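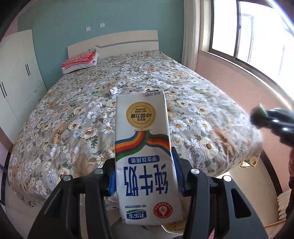 No. 219

21 May 2019

We have spent most of the spring trying to stop paying for something, and I am writing it down while I still remember the order in which it all went wrong.

The something is Flurance. If you haven't come across it, Flurance collects logs from your servers, puts them somewhere you can search them, and draws you a graph. We bought it when there were four of us and one server that mattered. It was charged by the user, and it was cheap enough that I put it on the company card without asking, which tells you how small the company was.

Then last November they wrote to say that they had listened to customers and would be moving to a simpler pricing model. I have been in this trade long enough to feel for my wallet when I read the word "simpler". The old model was a number of people multiplied by a price. The new one has a platform fee, a charge for data going in, a charge for keeping the data once it is in, and something called a query unit, defined on a page of the documentation that returned an error for the first fortnight. There was a calculator. I put in our figures and it suggested I talk to sales.

So I talked to sales. Sales were lovely. Sales wanted to understand our journey. Our journey, as it happens, was from £316 a month to £858 a month, and we had made it without leaving our chairs.

I should say that I don't think Flurance are villains. They took on investment, and investors like a line that goes up, and the line that goes up in any software business is the amount of rubbish its customers produce. We do produce a lot of it. I had never looked properly until we were paying by the gigabyte, and then I looked and wished I hadn't. The biggest source of logs in our whole system, by a long way, was a health check telling us every few seconds that it was healthy. The second biggest was a service complaining that it couldn't find a config file we deleted two years ago. It had carried on perfectly well without the file and just wanted it known.

Turning those two off took an afternoon and knocked a fair slice off the bill. You would think that would be the end of the story. It would have been, if we hadn't already signed up to a minimum commitment on the volume from before. We now pay for space we don't fill, like a family that keeps the big freezer on for one bag of peas.

That was when somebody in the team said the fatal words, "we could just run it ourselves".

There is a perfectly good open source stack for this, and I like it, and I have run it before in another job, where it ate three of my weekends. It is free in the way that a horse is free. You need machines to put it on, and those machines need watching, so you want logs from them, and you can see where this is heading. We did the sums on a whiteboard. On hosting alone we came out well ahead. Once we added one person looking after it for a day a week we came out slightly behind, and at that point there was a short debate over whether that person's time really counted. (It was going to be my time. I voted that it counted.)

We also had a quote from Farooqui, the consultancy over in Lallimville, who do this sort of thing for firms about our size and a bit larger. They offered to move us to Ranamov, a Flurance competitor that still charges per user. Their proposal ran to more pages than our staff handbook and had a diagram with a cloud in the middle and arrows going into it from every side. I have nothing against the proposal. It was sensible, the day rate was fair, and the person who came to see us asked better questions than I had. But I read the small print on Ranamov's own site that evening and found a line saying that per-user pricing was available "during our current phase". I know what comes after a current phase.

What stopped us in the end was the alerts. I went to list them, expecting a few dozen, and the export came back with 566. Every one of those is written in Flurance's own query language, which looks like SQL would if it had been described to someone over a bad phone line. A good number were made by people who have since left. Some of them had names like "temp" and "temp real" and "DO NOT DELETE", with no hint of what would happen to whoever did. Moving tools would mean translating all that, and translating it would mean understanding it, and I think every one of us looked at the list and quietly remembered some other work.

This is the part I find interesting, in a gloomy sort of way. When people talk about lock-in they mean contracts and file formats. Our contract is annual and our data comes out as plain text, no trouble at all. We are locked in by our own half-finished thoughts, which we have been storing on someone else's computer for years at a very reasonable rate.

So the plan, for what it's worth, is to delete alerts. I do a handful each morning with my tea. The rule is that if I can't work out what one is for, I mute it for a month, and if the month goes by in silence it goes in the bin. So far one has been missed, by a colleague who said he had found it comforting. It had last fired before he joined.

The renewal comes round in November again. By then I'd like the list short enough to fit on one screen, so that when the lovely people in sales ring up I can at least sound like someone who might leave. I've been practising the voice. Meanwhile the health check is back on, by the way - a deploy script put it back, and I only noticed because of the bill.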